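## 4. What length can and cannot tell us

Earlier work with the Osden notices treats the length of an obituary as a measure of standing. The longer the notice, the argument goes, the more the town thought of the person. We started out willing to believe this and ended up unable to use it.

The first trouble is price. For most of the period the *Osden* paper printed a short death notice free and charged by the line after that. A family that could pay got more lines. A family that could pay but disliked fuss got fewer. Length may track money, or taste, or the habits of whichever funeral home filled in the form, and the printed page gives us no way to pull these apart. The line rate also changed at least twice, and the account books that would date the changes are missing.

The second trouble is authorship. Mohamedi's reading of the set assumes that a notice was written by a close relative soon after the death. Some clearly were. Others share whole sentences with notices for people who had no tie to each other beyond the same funeral home. "A devoted member of her church" turns up again and again in the Cisari home's notices, and hardly ever in those placed through its competitor. If we take the phrase as evidence of belief, we would have to conclude that the devout chose Cisari in large numbers. It seems more likely that Cisari had a form with a blank in it.

We tested this in a small way. Hamisi Mohamedi kindly lent his coding sheet, and two of us applied it to the same 20 notices without talking to each other. We agreed on dates, places of birth and spouses. We disagreed on 7 of the 20 when asked whether the notice showed "warm personal knowledge" of the dead. That is a poor result for a category that carries most of the weight in the earlier work, and a second try a month later, with the instructions reworded, did not improve it enough to matter. Our sample is small and we don't claim more for it than that.

### 4.1 The survivors list

The list of survivors looks like the firmest part of any notice. It names people, it gives towns, and it can sometimes be checked. It is still a list drawn up by someone with reasons to include and leave out. Stepchildren come and go. A first marriage may be missing even when the children of that marriage are named. "Special friend" can mean a neighbor who drove the person to appointments or a partner of many years, and we have seen it used both ways within a single family.

The Gandetti index, which most later studies rely on, flattens these differences. Its clerks entered every survivor under one of five headings, and anyone who did not fit went under "other." Published counts of family size from Gandetti therefore rest on choices made at a typing desk, by people working from clippings, under rules that were never written down as far as we can find. We compared the index with the clippings wherever both survive. The names mostly match. The relationships often do not, and grandchildren given only as a number were sometimes dropped altogether.

The Triệu project did better on this point. It kept the wording of each notice beside the coded entry, so a reader who doubts the code can look at the words. It also covers a much shorter run of years, and its authors were careful to say that they did not expect their findings to carry over to other towns. Later writers have been less careful with them.

### 4.2 Silence

What a notice leaves out is often read as meaningful. No cause of death is taken to suggest shame; no mention of work, a life spent at home. We would urge more caution. A notice of under 60 words has room for a name, an age, a time and place for the service, and little else. Before anyone reads meaning into a gap, they should ask whether the gap could have been filled at no cost.

Figure 1. Open-topped box on a wooden table. Computer rendering.

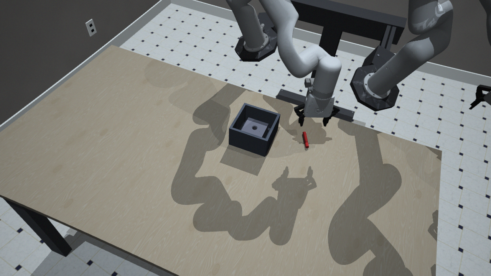
Even where space was free, silence is hard to read. Several families ran a short notice first and a longer one later in the week, once relatives had arrived. Anyone sampling only the first day's page would find a town of people who had no jobs, no hobbies and few kin. The reverse also happens: a long first notice is cut down when it is repeated, and the index picks up the cut version. We found no rule for which version Gandetti preferred.

Military service is the one exception we are inclined to allow. It is mentioned so regularly for men of the right age, even in very short notices, that its absence may mean something. We say "may" on purpose. Service records for the county are partial, and matching them by name brings in errors of its own, above all for common surnames.

We have therefore dropped length and tone from the analysis in Section 5 and kept only dates, places and named spouses. This leaves a thinner account than the one Mohamedi gives, and some readers will miss the color. The coding sheet, with our marks beside his, is in the appendix.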